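Working Surfaces for the Home Workroom
Notes for session 2: the cork board on the table
Hanneke Geerts, Lendby evening classes, Felterton
2019-01-11

Welcome back, everyone, and thank you for putting up with the heating last time. Several of you asked if I would write down what I rattled off at the end about cork, so these notes are a bit longer than usual. Read them with a cup of coffee and bring them along, as I'll be referring to the part on pins.

Most of us grew up with a cork board on the kitchen wall, covered in dentist cards and takeout menus, and we think of it as a thing that hangs. For our purposes it lies down. A cork board laid flat on a table is one of the kindest surfaces you can work on. It takes a pin, it's gentle on the wrists, small things don't skate around on it the way they do on a varnished tabletop, and it's a good deal quieter than wood when you drop the scissors (and you will drop the scissors).

What cork is

Cork is the outer bark of the cork oak, which grows mostly around the western Mediterranean. The bark is peeled off in big curved sheets and the tree is left standing to grow a new layer, a business of nine years or more between one harvest and the next. The first peeling from a young tree is rough and uneven and isn't much use for bottle stoppers, so it tends to be ground up, along with the leftovers from the stopper makers. Those ground pieces are pressed together with a binder into blocks, and the blocks are sliced into sheets. That is why an ordinary board has its speckled look – you're seeing lots of little grains side by side, some darker and some lighter, depending on which part of the bark they came from.

Under a magnifying glass each grain is made of tiny closed cells with air in them. When you push a pin in, the cells squash aside, and when you pull it out they spring back a good part of the way. People like to say that cork heals itself. I'd call that generous. It closes up nicely after a thin pin, less nicely after a thick one, and it does not heal after a knife.

Fine grain and coarse grain

Have a good look at the grain before you buy. A fine-grained sheet is smoother and holds a thin pin more evenly, and if you are tracing or drawing on top of it you'll feel fewer bumps coming up through the paper. Coarse grain is cheaper and perfectly all right for holding notes, but it sheds crumbs sooner, especially at the corners. Rub your thumb firmly along the edge. If crumbs come away in the shop, they will come away on your table too.

Thickness matters more than people expect. A very thin sheet glued on a hard backing lets the pin hit bottom, and then it leans over and falls out the moment you brush past it. Petronella Hendricks brought in one of these last term, a really handsome thing, and we all felt rather sorry for it by the end of the evening. Push a pin in at the shop if they'll let you (Timmermans will, if you ask at the counter). It ought to stand up by itself without touching anything hard underneath.

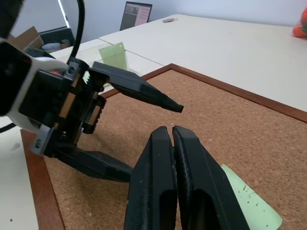 Can I cut on a cork board?

Please use a cutting mat for that. A blade goes through cork very easily, and once there are grooves in the surface the grains start lifting out along them, the pins stop holding there, and your next cut wants to follow the old groove. If you need to trim something halfway through a project, slide a mat or a thick piece of cardboard on top of the board, make the cut, and take the mat away again.

Getting the board to stay put

A loose board creeps. You lean on it, you pull a thread toward you, and little by little the whole thing travels to the edge of the table. Milan De Smet uses a piece of rubbery shelf liner under his, cut slightly smaller than the board so it doesn't show, and I have copied him shamelessly. Two small clamps do the job as well if your table has an overhang. I'd stay away from double-sided tape unless you're very sure you never want to move it!

Check that the board lies flat, too. Boards that have spent years leaning in a damp hallway can take on a bow. Lay it down with the hollow side underneath, put some heavy books on top and give it a week or so. This works fairly often with a plain sheet and hardly ever with one that has a wooden surround.

Pins

For paper and card, ordinary push pins are fine. For fabric or lace I like long thin steel pins, and I put them in at a slant, leaning away from the pull. Buy more than you think you need. I counted mine for a bet with Snežana Krasniqi and had 586, and that was after years of losing them down the side of the armchair. A box of 200 is a sensible start for anyone doing the lace blocking in February.

If what you're pinning is wet, lay a sheet of plastic over the cork first and pin through it. Cork itself doesn't mind a little water, but the binder and the backing may, and brown marks on a cream collar are heartbreaking.

Looking after it

Crumbs and dust come off with a soft brush or the vacuum on its gentlest setting. For a sticky patch, wring out a cloth in mild soapy water, wipe, and let the board dry lying flat, away from the radiator. Strong sun will change the color over the years. It does no harm to the surface, so I've never worried about it.

When one area gets tired, turn the board around and work on the other end for a while. Plain sheets can be flipped over altogether and give you a second life for free.

For next time

Please bring a board of any size you can carry, a pencil, and a strip of scrap fabric around 30 inches long. Evelien Verschueren has kindly offered to bring spare boards for those who haven't found one yet, so do let her know beforehand if you'd like to borrow one. We'll start by testing everybody's board with the same pin, and then go on to marking out a grid that doesn't rub off.

Related handouts
Session 1: Choosing a table height
Cutting mats and what to put under them
Blocking lace: notes for February
Storing pins and needles
The Clotia pattern weights, how to fill them
Lendby evening classes: spring list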